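2022年2月26日
Deirdre Keogh

早上醒得比闹钟早。窗户外面还是灰的，不过风停了。前几天那场大风把对面邻居的篱笆吹倒了，到今天还躺在路边，没有人去扶。我在床上躺了一会儿，想用中文想今天要做的事情，想到“热身”这个词就卡住了，脑子里先出来的是“暖身”。后来我查了词典，两个都有人用。我决定在这本日记里用“热身”。

今天是膝盖受伤以后第一次认真地跑。去年秋天我从磨坊后面的台阶上滑下来，右边的膝盖肿得像一个面包，理疗师让我休息，后来让我走，再后来让我走一段跑一段。走一段跑一段我已经做了很久，做得很烦。上次去看她的时候她说，可以试试不停下来跑4英里，慢一点，平的地方多一点。她说“平的地方多一点”的时候大概没有想过Ultodthorpe是什么样子。这里出门往左是上坡，出门往右是下坡，可是回来的时候又是上坡。

早饭吃了燕麦粥和半个香蕉。以前我什么都不吃就出去跑，现在不行了，跑到一半会发抖。Tahsin说这是年纪的问题，我说这是燕麦粥的问题，我们没有得到结论。他坐在厨房里改学生的作业，头都没有抬起来。

衣服是昨天晚上就准备好的。冬天我一般穿长裤跑步，可是我发现穿长裤的时候，护膝会慢慢往下滑，最后停在小腿上，一点用也没有。所以今天我决定穿短裤，上身多穿一点。我知道二月穿短裤在街上很奇怪，小时候在学校里打曲棍球，我们二月也穿短裤，当时没有人问过我们冷不冷。 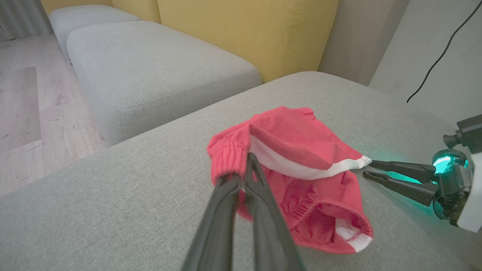 红短裤，白边，松紧腰。

出门的时候我把手机放在家里了，只戴了手表。路线是我昨天在地图上画的：先沿着我们这条街走到教堂，在那里做热身，然后从教堂后面的小路下到运河，沿着运河一直跑到Rurnano的仓库，再从那里掉头。运河边是全镇最平的路，就是泥多。冬天那里常常积水，骑自行车的人过去，水会溅到腰。今天还好，路中间已经有一条硬的地方，像有人专门给跑步的人留的。

刚开始的那一段很难看。我的呼吸和脚步合不到一起，肩膀也一直往上走，好像要去碰耳朵。我以前跟一位教练学过，累的时候先想肩膀，再想手，手要像拿着一片薯片，不能把它捏碎。这个方法听起来很傻，可是我到现在还在用。过了第一座桥以后，身体慢慢认出来它在做什么了。我不知道中文里能不能说“身体认出来”，可是我找不到更好的说法。

桥下面有一条船，窗户里放着几盆天竺葵，船上的人出来倒茶叶，对我说早上好，问我是不是要参加Vurnance的半程马拉松。我说也许。这是我第一次对别人说“也许”，以前我都说“不”。那个比赛在五月，报名下个月就关了。我还没有报名。我的表妹已经报了，她每隔几天就发给我一张她的训练表，什么话都不写，只有表。

关于这件事我想写得认真一点，因为我一整天都在想它。

我为什么想跑半程马拉松？我试过写下理由，写出来的都不太像真的。为了健康，不需要跑那么远。为了看风景，走路看得更清楚。为了瘦，我已经过了为这个跑步的年纪，而且每次长跑以后我吃得比跑掉的多。我想最接近的答案是，跑步的时候有一段时间我的脑子里没有语言。我每天的工作是校对，上午看英文，下午看爱尔兰文，晚上学中文，脑子里一直有三个人在说话，都在互相纠正。跑到某一个地方，他们就都安静了。这个地方不是每次都能到，今天也没有到，但是我听见他们的声音小了一点。

受伤以后我最想念的是这个，比想念速度还要多。从前我很在乎速度，我有一个本子，把每次的时间都写进去，慢了就在旁边画一个小小的叉。今天我翻了一下那个本子，觉得那个画叉的人对我不太客气。

再说今天的路。过了第二座桥，右边是以前的染料厂，现在只剩一面墙，墙上长了一棵很细的树。运河在那里拐弯，拐弯以后就能看见Rurnano的仓库，屋顶是蓝的。我到仓库的时候膝盖没有疼，只是有一点紧，像一件洗过以后缩水的衣服。我没有停下来，绕着门口的柱子转了一圈就往回跑。一个开叉车的男人看着我，给我鼓掌，只鼓了几下。我很不好意思，可是心里是高兴的。

回来的时候风从前面来，我才明白刚才去的时候为什么那么轻松。跑步的人总是以为顺风是自己的本事。眼睛里进了一点沙，我一边跑一边流眼泪，碰见邮局的Moira太太牵着狗过来，她用很担心的脸看我。我想向她解释，可是喘得说不出话，只好摆手，大概让她更担心了。下次去寄信我得跟她说清楚。

最后是教堂后面的小路。那条路很陡，从运河到教堂，海拔一下子就上来了，教堂门口的牌子上写着高度129米，我每次都看一眼那个牌子，好像它会变。理疗师说过上坡可以走，我答应过她，所以我走了。老实的病人。路上有雪花莲，已经快谢了，旁边的番红花刚刚出来，紫色的，还没打开。我站着看了一会儿，一半是因为花，一半是因为喘。

从出门到回家，连热身和走路，大约70分钟。我写进本子里了，旁边什么都没有画。

回家以后先冰敷，再洗澡，再躺在地板上把腿放到墙上。地板很硬，但是这个姿势很舒服，天花板上有一条裂缝，从灯一直到窗户，我以前没有注意过它这么长。Tahsin从我身上跨过去拿茶杯，问我跑得怎么样。我用中文说“还行”。他听得懂这个词，因为我什么事情都说还行。我的中文老师批评过我，她说“还行”用得太多，听的人不知道你高兴还是不高兴。我想了一下，说那正好。

午饭是昨天剩的扁豆汤，加了柠檬和很多胡椒。吃完我困得不行，可是衣服要洗，泥点一干就难洗了。我们家的规矩是谁出去弄脏谁洗，这个规矩是我定的，那时候是Tahsin在踢球，我不跑步，所以觉得这个规矩很公平。

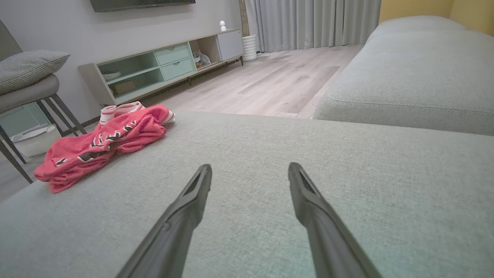 下午去Lamptey看鞋。我现在的跑鞋底子已经磨平了，外侧比内侧磨得多，理疗师看见它们的时候叹了一口气。Lamptey在车站对面，店很小，老板自己也跑步，跑山的那种，小腿像树根。我喜欢他的店，因为他从来不先问你要花多少钱，他让你在门口的人行道上来回跑，他蹲在地上看你的脚。缺点是全街的人都看得见。今天公共汽车站有很多人，我来回跑了好几次，换了几双鞋，车一直不来，他们就一直看。

他说我的右脚在躲。我问躲什么，他说躲膝盖。受过伤的人都这样，伤好了，脚还不相信。他说可以做一些单腿站的练习，刷牙的时候做就行，先睁着眼睛，习惯了再闭上。鞋我试到一双很合适的，灰的，有一点丑，脚趾的地方宽。我没有当场买，他也不着急，帮我把那双留到下星期。走的时候我问他五月来不来得及，就是Vurnance的半程马拉松。他想了很久。他说能跑完，别看表。

我在回家的路上一直想“别看表”。对我这样的人，这比多跑几英里难。也许可以把手表也放在家里，可是那样我怎么知道该回来了呢？小时候在外婆家，我们出去玩没有表，听教堂的钟。这里的教堂有钟，但是去年就坏了，一直指着同一个时间，募捐的箱子放在门口。我今天早上忘了带零钱，明天放一点进去。

路过图书馆，进去还书，又借了一本讲步行历史的书，英文的，很厚。我本来想借一本中文的，架子上只有菜谱和几本旧的武侠小说，武侠我还看不懂，看到打架的地方动词太多。我站着读了一页，里面有人从墙上“掠”过去，我查了“掠”，觉得很好，很轻，很快。我跑步的时候跟这个字没有关系。我的字可能是“挪”。

说到生词，我数了一下生词本，从开始写这本日记到现在，一共记了1049个词。很多我已经忘了。有一些是为了写某一天才查的，比如“篱笆”，比如“叉车”，用过一次就放在那里，像抽屉里的特别小的螺丝刀。可是今天这两个词都用上了，所以不能扔。

晚上妈妈打来电话，说了很久花园的事情。她的苹果树要剪枝，她不让别人剪，自己又上不了梯子，于是树就越长越高。我告诉她我今天跑步了，她马上问膝盖。我说还行，用英文说的，在英文里这个词一样没有意思。然后她说，你爸爸从前也这样，脚刚好就要出去走，走到半路坐在别人家的墙上等人去接。我不记得这件事。她说那时候我也在车里，在后座上睡着了。挂了电话我想了很久，想不起来一点，连那辆车是什么颜色也想不起来。

膝盖现在有一点热，没有肿。我用手比了比两边，差不多大。理疗师让我记下第二天早上的感觉，她说当天的感觉不算数，第二天下楼梯的时候才知道。所以明天早上要记得写。

Tahsin做了鱼和米饭，放了太多芥末油，我们开着窗户吃的。他说如果我报名，他可以骑车在旁边陪我做长距离训练，帮我带水。我说你骑得太快。他说他可以骑慢一点。我没有回答，可是吃完饭我把报名的网页打开了，填了名字和出生日期，填到“预计完成时间”的时候停下来，那一格不能空着。我把电脑合上了。

刚才刷牙的时候试了单腿站。左腿很稳。右腿站到漱口的时候倒了，扶住了洗手池，牙膏掉在脚上。明天再试。

要买：肥皂、柠檬、给教堂箱子的零钱。给理疗师写信，问下次可不可以早一点。鞋，下星期。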